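The Speech for Hemley

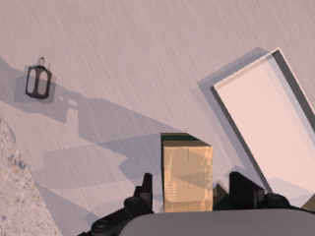 Diễm Âu wrote the president's speech in 30 minutes, and he read it without changing one word. "We will close the border at Hemley before May," he said, and the people cheered. She watched from her desk, where long shadows lay over the pale top with their sharp corners, blue and grey. Her mother still lived on the other side of Hemley. At 4 o'clock Khôi La telephoned. "He wants another one," he said. "Stronger." She took a clean page and wrote her mother's name.

Subscribe to the Visoma newsletter

© Visoma Stories | Contact | Back to top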